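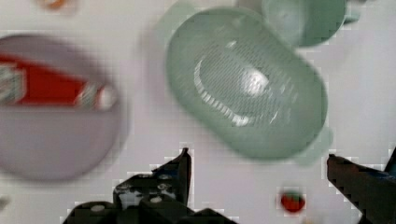 Vidholm 采集台 检查表(附意见)

项目:Greltau,桌面厨房物品,远程操作示范
检查人:Chandrasekhar Kurup
复核人:Venkatesh Subramaniam
检查日期:2021年7月7日
适用范围:一号台的机械臂、夹爪、相机、台面物品、录制电脑。二号台另外有一张表,请不要混用。

填写办法

每一项只写一个结果:合格、不合格、合格但有意见、没有检查。写“没有检查”不丢脸,但是请写出为什么没有检查。意见写在结果的下面,写多长都可以。上次的意见如果还没有处理,请原样抄过来,不要只写“同上”。我看过一些旧表,“同上”连着写了好几张,往回找的时候,第一张已经没有了。

中文不是我的母语,有的句子我写得比较慢。如果有读不懂的地方,请直接在表上改,在旁边写您的名字。

第一部分 开机以前

1.1 急停按钮
检查方法:按下,看机械臂的使能灯是不是灭了;旋转放开,确认机械臂不会自己恢复运动。操作员一侧和物品员一侧各做一次。
结果:合格
意见:物品员一侧的按钮旋转的时候有一点紧。功能没有问题。我不建议给它上油,上次在另外一个台子上有人上了油,灰尘全部粘在里面。

1.2 人员位置
检查方法:开机的时候台边一共 2 个人,一个人操作,一个人管物品。其他人站在地面黄线的外面。
结果:合格但有意见
意见:来参观的人喜欢走到物品员的背后看屏幕。屏幕应该转一个方向,让他们在线外也能看见。我已经和 Venkatesh 说过,他同意,但是屏幕支架需要换一个长的。

1.3 衣服和头发
检查方法:袖子卷到手肘,工作证放进口袋,长头发扎起来。
结果:合格

1.4 机械臂底座的螺栓
检查方法:用手推底座,再看螺栓上面的划线有没有错开。划线错开的,停下来,通知设备组,不要自己拧。
结果:合格
意见:有一颗螺栓的划线颜色已经很浅,需要重新画。画线以前请用酒精擦干净,等它干。

1.5 台面
检查方法:台面应该干净,没有水,没有贴纸剩下的胶。台面上的小黑点是台面本身的一部分,不要用刀片去刮。
结果:合格但有意见
意见:新来的同事问过我那些黑点是不是脏。请把这一句话也写到培训材料里。检查脏不脏的时候,用湿布轻轻擦一下就知道了。白色台面容易反光,擦完不要用抛光的清洁剂,越亮越麻烦,请看 3.4。

1.6 烤箱
检查方法:插头已经拔掉,电线绕好,用扎带固定在箱子后面。门可以自由打开,里面没有东西。旋钮可以转,但是不接任何电。
结果:合格
意见:烤箱放在台面的右侧,门朝向台面的中间。请不要把它往里推。它是台面上最重、最硬的东西,夹爪碰到别的物品,物品会跑开;碰到烤箱,受力的是夹爪。烤箱的位置用底下的定位块来对齐,不要用眼睛估计。

1.7 地面
检查方法:从操作员的椅子到门口,没有电线、箱子和掉下来的物品。
结果:不合格,当场处理
意见:门口有一个装备件的空纸箱。我把它折平,放到走廊了。

第二部分 机械臂和夹爪

2.1 速度上限
检查方法:在控制页面读取末端速度上限,应该是 200 毫米每秒。只读一次不够,请关掉页面,重新打开,再读。
结果:合格
意见:有的操作员觉得这个速度太慢,想提高。我理解他们,做一天是很累的。但是示范的速度会被模型学过去,而且我们的抓取位置在快的时候明显变差。想提高的人请先写申请给 Venkatesh,在得到回答以前不要改。

2.2 活动范围的软件限制
检查方法:把末端慢慢移到台面四个边,每一个边都应该在到达以前停住。高度的下限另外检查:夹爪尖端放到最低,应该还可以塞进一张卡片。
结果:合格但有意见
意见:左边的限制偏里面。锅在台面的左边缘,夹爪从正上方下去的时候可以到达,斜着去的时候就会碰到限制,机械臂突然不动,操作员以为是断线。在修改限制以前,凡是任务里有锅的,请都从上方接近。

2.3 夹爪手指
检查方法:两个手指完全张开、完全合上,各三次。看尖端是否对齐。用手指甲轻轻刮内侧的表面,看有没有掉下来的碎片。
结果:合格
意见:请每次都在同一种光线下看尖端。侧面来光的时候,一点点不齐会看起来很大。

2.4 夹爪上的螺丝
检查方法:腕部相机可以看见其中的一部分,看不见的要走到旁边去看。用扭力螺丝刀,不要用普通的。
结果:合格
意见:只在屏幕上看螺丝,不能算检查过。我在一张旧表上读到“从相机看没有问题”。请以后不要这样写。

2.5 夹持力
检查方法:用软海绵块试一次,再用台面上最薄的塑料物品试一次。塑料不应该留下印子。
结果:合格但有意见
意见:最难的是绿色的大漏盆。边上的把手是平的,夹得轻会滑,夹得重会让整个盆翘起来。目前我们的做法是夹把手靠近盆身的地方,慢慢抬。请操作员不要为了这一个物品把力调大,调大以后,小水果那些任务就不能用同样的设定了,而录下来的数据里看不出来是谁改过的。

2.6 主手(操作员手里的一端)
检查方法:不带机械臂,空走一圈。每个关节应该顺畅,放手以后不会下坠。
结果:合格
意见:操作员换人的时候,请重新调椅子的高度。手腕悬空做一个上午,下午的示范会发抖。我们比较过,同一个人,椅子太低的时候,放下物品以前会多出很多小的来回动作。

2.7 断线时的反应
检查方法:机械臂停在台面上方,夹爪空着,由操作员口头说“准备”,然后物品员拔掉主手的网线。机械臂应该保持位置,不下坠,不继续走。插回去以后,必须按恢复键才能动。
结果:合格
意见:做这一项以前,一定要口头说“准备”。我写得很重,请原谅,这是我唯一坚持两个人都出声的一项。

第三部分 相机和光线

3.1 腕部相机
检查方法:镜头干净;支架不晃;夹爪的两个手指都在画面的下部。移动的时候图像会模糊,这是正常的,检查清晰度必须在机械臂停住以后。
结果:合格但有意见
意见:关于模糊,我们讨论过很久。有的同事希望把模糊的图像都删掉。我的看法是不要删。机器以后工作的时候,它的手腕也会动,看见的也是模糊的。如果训练的时候只给它静止的、好看的图像,它到了桌上就不认识自己看见的东西。但是有一个例外:机械臂停住以后仍然模糊的,那是镜头或者曝光的问题,整条都要停下来查。

3.2 顶部相机
检查方法:台面的主要部分都在画面里,烤箱的门完整可见。镜头锁紧环不能用手拧动。
结果:合格但有意见
意见:台面左边缘的锅,在顶部相机里只能看见一部分。圆盘的情况好一些,但是也要看相机的角度。我不知道最初为什么这样安装。现在移动相机,会让前面录的数据和后面录的不一样,所以请先不要动。等到八月换批次的时候,我们一起移动,一起重新标定。在这以前,凡是任务里的目标物品在左边缘的,请在备注里写“目标部分可见”。

3.3 时间同步
检查方法:夹爪快速合上一次,在每一路视频里找到合上的那一刻,和关节数据对照。
结果:合格
意见:录制电脑重新启动以后,第一次对照经常不准,第二次就好了。我没有找到原因。请启动以后空录一条,丢掉,再开始。

3.4 光线和反光
检查方法:窗帘拉上,顶灯全开,台灯关掉。在腕部相机的画面里看塑料物品上的亮斑。有亮斑可以,亮斑不能盖住整个物品。
结果:合格
意见:绿色塑料的内侧容易有亮的条纹。我试过换灯的位置,条纹只是跑到另外一边。目前接受。请记住:灯的位置一换,就要写进批次说明,哪怕只移动了一点点。

3.5 存储
检查方法:硬盘剩下的空间够录完今天的批次;写入测试没有丢帧。
结果:合格

第四部分 物品

4.1 物品清单
检查方法:按照物品照片簿逐个对照。物品的名字用照片簿上的,不要自己起名。
结果:合格但有意见
意见:名字的问题比我想的大。同一个红色的小水果,有人写草莓,有人写小番茄,也有人写红果。同一个浅蓝色的容器,有人写杯,有人写碗。语言指令是要和动作一起给模型学的,名字不统一,模型就学到三个东西。我自己也犯过这个错误,在我的母语里,这几个词的分法和中文不一样。所以请不要相信自己的语感,请翻照片簿。如果照片簿上没有,就先不用这个物品,告诉我。

4.2 破损
检查方法:每个玩具食物捏一下,看有没有裂缝、掉色、变粘。番茄酱瓶的标签没有翘起来。
结果:合格
意见:剥开的香蕉最容易坏,坏的地方在皮的根部。夹的时候请夹中间,不要夹一片皮把整个提起来。

4.3 物品的摆放
检查方法:每一批开始以前,按照 Ormsby 给出的摆放图放好。Ormsby 是我们的任务分配软件,它每次给的位置不一样。放好以后物品员说“放好了”,操作员才可以动主手。
结果:合格但有意见
意见:摆放是整个工作里最容易被看轻的一步。人有习惯。让一个人“随便放”,他会把大的东西放中间,小的东西放前面,杯子的把手朝自己。录了几天以后,所有的数据都是这样的,而模型会认为世界就是这样的。因此我们用软件给位置,而且请物品员严格照做,包括看起来不舒服的位置,比如杯子躺着,靠近烤箱,开口对着烤箱门。

有两种情况可以不照做。第一,两个物品在图上重叠,实际放不下。第二,物品放在那里会自己滚走。圆的小球经常是第二种。遇到的时候,请移动到最近的可以放的位置,并且在备注里写。不要用胶、橡皮泥或者纸片把它固定住。固定住的东西,夹起来的感觉完全不同。

4.4 和任务无关的物品
检查方法:台面上除了目标物品,还应该有几个不用的物品。
结果:合格
意见:有的操作员喜欢把不用的物品推到一边,让路好走。请不要推。干净的台面做起来快,但是录出来的东西用处比较小。厨房里的桌子不是空的。

4.5 掉落的处理
检查方法:物品员手边有长夹子。物品掉到地上以后,先停机械臂,再捡。不可以在机械臂运动的时候把手伸进台面。
结果:合格
意见:长夹子挂在物品员椅子的后面。用完请挂回去。

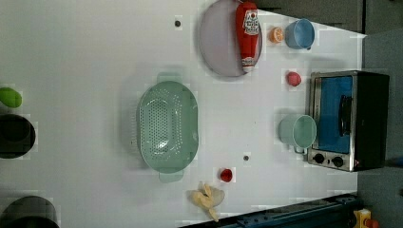 一条示范做到一半,有物品掉到地上,这一条要怎么办?

按停止,保留这一条,标记写“掉落”,备注里写是哪个物品;然后把所有物品按摆放图重新放好,再录一条新的,不要从中间接着录。

4.6 物品的清洁
检查方法:每天结束以后,用微湿的布擦,平放晾干。不用酒精擦印有字的地方。
结果:合格但有意见
意见:酱瓶上的印字请特别小心。前一个酱瓶的字被擦淡了,后来换了新的,结果新旧两个在数据里看起来是两个物品。我们没有统一改名,现在照片簿上它们是“酱瓶旧”和“酱瓶新”。目前只用新的。

第五部分 录制过程

5.1 批次大小
检查方法:每批 16 条示范,录完以后休息,换操作员或者至少站起来走一走。
结果:合格
意见:有人问可不可以连续做两批再休息。请不要。我看过曲线,后半段的示范时间变短了,乍看是熟练了,仔细看是放东西的时候开始往下扔。

5.2 每条的时间上限
检查方法:Ormsby 在 180 秒的时候自动停止。请故意等到超时,试一次,确认它会停,并且把这条标记为“超时”。
结果:合格
意见:超时的示范也要保留。不要为了不超时而赶。多数任务用不到这么长的时间,如果一个任务经常超时,说明任务写得太大,请报告给我,我把它拆开。

5.3 开始和结束的姿势
检查方法:每一条从初始姿势开始,结束的时候夹爪张开,离开物品,停住,再按结束。
结果:合格但有意见
意见:最常见的毛病是结束按得太早。物品刚放下,夹爪还没有离开,就按了。模型于是学会停在物品上不放手。请在心里慢慢数到二再按。另外一个毛病是把机械臂留在台面的中间就开始下一条,请先回到初始姿势。

5.4 指令的文字
检查方法:看 Ormsby 显示的指令,操作员大声读一遍,确认自己明白。不明白的,先问,后做。
结果:合格但有意见
意见:指令里有“旁边”、“里面”、“靠近”这样的词。每个人的理解不同。我们的规定如下。“里面”:物品的底部在容器的边以内。“旁边”:物品之间看得见台面,但是不能再放进一个同样的物品。“靠近”:不要使用,看见这个词请退回给写任务的人。

还有“左”和“右”。左右都以操作员坐的方向为准,不以相机画面为准。有一位同事按照画面来做,做得很认真,后来我们只能把那一批的指令文字重新写过。动作本身是好的,所以没有丢掉。

5.5 失败和重试
检查方法:随机抽看三条带“重试”标记的录像,确认标记正确。
结果:合格
意见:操作员第一次没有夹住,再夹一次成功,这样的示范很有价值,请不要删除。以前的做法是只留一次成功的,训练出来的模型一旦夹空,就在空中发呆。但是故意失败也不可以。故意失败看得出来,手的动作不一样,会先犹豫。

5.6 线缆
检查方法:机械臂走到四个角和最高、最低的位置,看外面的线有没有拉直、打折、碰到物品、挂住烤箱的旋钮。接头不能承受拉力。
结果:合格但有意见
意见:我对线缆的意见最多,请耐心看完。外面的线是绕在手臂旁边走的,留出来的弯要够大,不然手腕转过去的时候会拉到接头。可是弯太大,在低的位置就会扫到台面上的东西。两个要求是相反的,只能试。请每次换完相机或者换完线,都把这一项从头做一遍,哪怕只是拔下来又插回去。

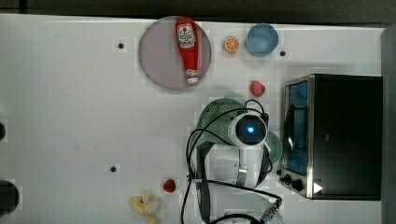 扎带只能扎在做了记号的地方,扎好以后线应该还可以轻轻转动。扎得太紧,线的外皮会在那里先老化,从外面看不出来。剪下来的扎带头请当场收走,有尖的一边会划伤手,掉在台面上又会被当成物品录进去。

如果在录制的时候线扫到了物品,请停下来,标记“线缆碰触”。不要用手去把线拉开。不要等这一批录完。物品移动了,而夹爪没有碰它,对模型来说是一件没有原因的事情。

备用线放在抽屉的第二层,长短不同,短的不能用在外侧。

5.7 遮挡
检查方法:在顶部相机里看,手臂伸出去的时候是不是一直挡住目标。
结果:合格但有意见
意见:手臂一定会挡住一些东西,没有办法完全避免。漏盆在手臂下面的时候,顶部相机能看见的部分不多,这时候主要依靠腕部相机。可以做的是:接近以前,先在旁边稍微停一下,让顶部相机看到目标,然后再进去。不要为了躲开遮挡绕一个很大的圈,绕圈也会被学过去。

5.8 操作员的声音
检查方法:确认录制电脑的麦克风是关闭的。
结果:合格
意见:我们不录声音。进入台区的人都应该知道相机在录图像,门上的说明要保持清楚。

第六部分 录完以后

6.1 当天抽查
检查方法:从每一批里抽两条,由没有参加录制的人从头到尾看完。看的时候不快进。
结果:合格但有意见
意见:抽查的人请先看视频,用自己的话写下动作,然后再打开指令来对照。顺序不能反过来。先读了指令,眼睛就会帮忙,杯子放歪了也觉得是放好了。

6.2 标记
检查方法:掉落、超时、重试、线缆碰触、目标部分可见。只用这五个标记。其他的情况写在备注里。
结果:不合格
意见:抽到一条标记是“其它”,备注是空的。我去问了操作员,他记得是主手的一个关节卡了一下。已经补写。请把“其它”从 Ormsby 的选项里去掉,这个申请已经发给软件的同事。

6.3 备份
检查方法:上传完成以后,在服务器上打开一条,播放到结束。只看文件大小不算。
结果:合格
意见:交给 Birkaneo 的那一份由 Venkatesh 来发,检查人不用做。

6.4 关机
检查方法:机械臂回到休息姿势,断开使能,关控制柜,最后关录制电脑。物品放回箱子,锅和盘子可以留在台面。
结果:合格
意见:断开使能的时候,请用一只手托在手臂下面,手不要放在关节之间。刹车是好的,托着只是习惯,我希望大家保持这个习惯。

6.5 交接
检查方法:下一个班的人在场,两个人一起读备注,不能只留纸条。
结果:没有检查
意见:今天没有下一个班。

第七部分 还没有处理的事情

一、左边的软件限制需要往外调,见 2.2。调之前要由设备组重新测量台面。负责:Chandrasekhar Kurup。

二、屏幕支架,见 1.2。负责:Venkatesh Subramaniam。

三、顶部相机的移动和标定,八月换批次的时候做,见 3.2。请不要提前。

四、照片簿要加一页,专门放容易叫错的物品,每个物品拍正面、侧面和躺着的样子。碗和杯先做。

五、螺栓重新划线,见 1.4。

六、“其它”标记,见 6.2。

复核人的意见

我看了全部的项目,并且和 Chandrasekhar 一起重新做了 1.1、2.1、2.7 和 5.6。结果和表上一致。

2.2 我同意,但是想补充一点。在限制没有调好以前,请 Ormsby 少给锅的任务,从上方接近的示范太多,模型会只会这一种接近方法。我已经把锅的任务改为每批最多一条。

3.1 关于模糊图像,我原来的意见是删掉一部分,现在改为保留,但是每一批要记下曝光时间。将来如果想比较,至少有数字可以查。

5.3 “心里数到二”对有的人太快。我更愿意让 Ormsby 在夹爪停住以后才允许按结束。软件的同事说可以做。做好以前,继续数。

5.7 我看了几条有绕圈的录像,都来自同一位操作员。我会和他一起坐一次,不需要写进培训。

一号台可以继续录制。6.2 改好以后,请把修改以后的选项截图贴在这张表的后面。

Venkatesh Subramaniam

检查人补充

复核以后,我又去看了一次 1.1 里比较紧的按钮。设备组用干布清理了缝隙,现在转起来和另外一侧一样。结果不变,意见可以关闭。

纸质的表放在控制柜旁边的蓝色文件夹里,电子的表在项目的共享目录。两份内容不一样的时候,以纸质的为准,请告诉我哪里不一样。

Chandrasekhar Kurup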